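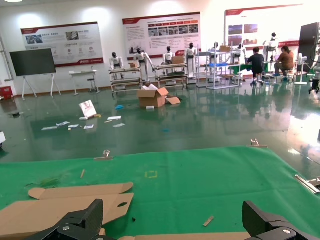 Els Hermans wrote that the Curkari tofu press had left her with a firmer block than any stack of plates and cans, and that she would like to see it tested on the softer kinds before recommending it to others. Her remarks reached us in February and are taken into account in the present review.

The Curkari is supplied by Koston and holds one standard block. It consists of an inner basket, an outer tub and a lid fitted with two springs. The unit weighs 1116 grams when empty, a considerable weight for an item of its size.

Extra-firm tofu was pressed for 30 minutes and gave up 74 milliliters of water. The block kept its edges, cut cleanly and browned well in a shallow pan with very little oil. Firm tofu gave up 134 milliliters over the same period and was noticeably thinner afterward. Soft tofu split along one side at the standard setting. At the lower setting it remained whole, although the gain was slight, and cooks preparing soups or scrambles may prefer to drain it on a cloth.

Marinades were absorbed more evenly after pressing. A lime and ginger mixture reached the center of half-inch slices overnight.

Cleaning is the weaker point. The basket has narrow slots that retain crumbs, and a stiff brush is required. The springs must be removed by hand before the lid is washed. Sirkka Lindqvist, who repeated the firm tofu test, found the lid difficult to release with damp hands, and we concur.

The press is recommended for households that cook tofu weekly. Occasional users will find the Restum model lighter and easier to store, with a longer pressing time. Replacement springs are sold separately.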